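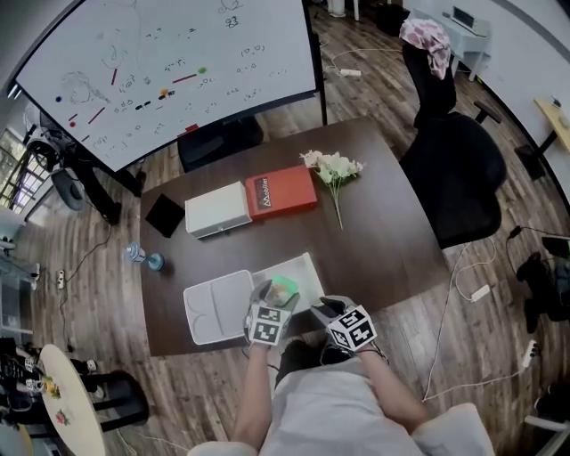
How to clear and sort a shared work table

A big table in a shared room collects things all week. By Friday there are boxes on it, trays, small containers with their lids on or off, and usually something decorative that was meant to live elsewhere. This is the method we use at Noso. It takes 30 minutes if you stay off your phone.

What you need

Two shallow trays, one grey and one white if you have them. A few small containers with lids. A damp cloth and a dry one. Masking tape and a marker for labels.

Step 1. Put the trays down first

Set both trays at the edge where you'll be sitting. The grey tray is for things that stay in the room and the white one is for things that go back to a cupboard. If the table is short on space, let one tray overlap the other a little.

Step 2. Small containers

Check that each lid is pressed down on all sides, then set the container on the white tray. Hold it by the body, as lids on the cheaper ones pop off. Anything without a lid goes on the grey tray until you find one.

Step 3. Boxes

Push the boxes together at the far side of the table with the labels facing you. Don't open them yet. Delwyn Katene likes to stack hers, but I leave them flat so I can read the tops.

Step 4. Flowers and other awkward shapes

Artificial flowers get crushed at the bottom of a box, so lay them to one side with the stem pointing towards you and move them last. Dust them with the dry cloth. Bottles stand upright near a corner, away from your elbows.

Step 5. Wipe down

Carry the white tray to the cupboard and unpack it. Wipe the bare half of a wooden table with the damp cloth, along the grain, then dry it. Slide everything across and do the other half. Leave it 20 minutes before putting paper down.

Leave the whiteboard for another day – it needs its own cloth, and someone may still want what's written there. Drape nothing over the chairs that you expect to find again on Monday.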